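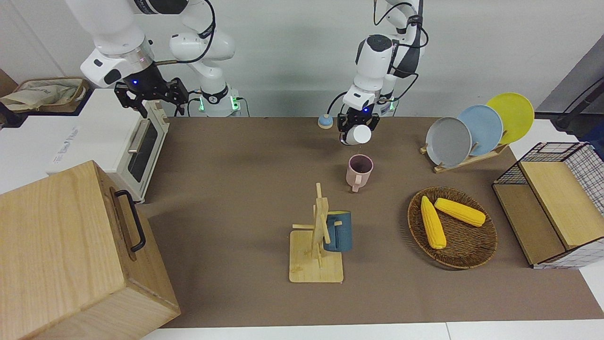
2018-01-04 – Drying trial, notes before I forget them

Went back through the November moisture readings for the Stutbridge corn and I don't believe half of them. The supplier sheet says the Lolari lot was dried evenly. Our own figures jump about from one bag to the next, and the bags came off the same pallet.

Three explanations going around the shop:

The meter is off. Possible. It was last checked against the oven method before we moved benches, and I can't find the sheet for it. Until that turns up I'm treating every reading taken with it as a guess.

The bags sat too close to the outside wall. Everyone likes this one. I don't, much. The Machala bags were on the same wall and they read flat as a board.

The lot is mixed. My money is on this, though I'd like to see it shown before we write to Brurncombe and accuse anybody.

Ran 39 samples through the grinder today, 400 grams each. Sample 7 is void, lid wasn't seated and I lost some on the floor. Bag 1088 got done twice by mistake and the two results don't agree, so there goes the "operator error" theory, or else there goes the operator. Will repeat it blind.

Also not convinced by the thumbnail test. People press a kernel, nod, and call it dry. Ask the same person again after lunch and you get another answer. Fine for deciding when to pick, useless for a number in a table.

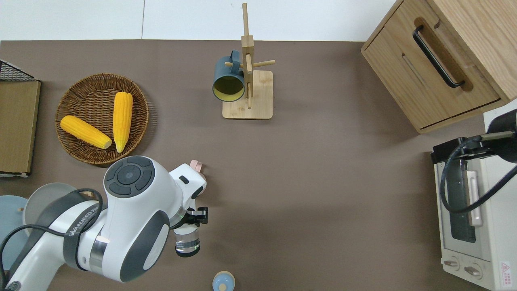
Two ears in the wicker basket.

To do:
Find the calibration sheet, or redo it.
Split bag 1088 into four and label the parts with letters only.
Ask Brurncombe for the dryer log itself – the summary is no good to me.
Leave the wall alone. Moving the pallets now would only muddy things further.

Grinder needs a new gasket before the next run.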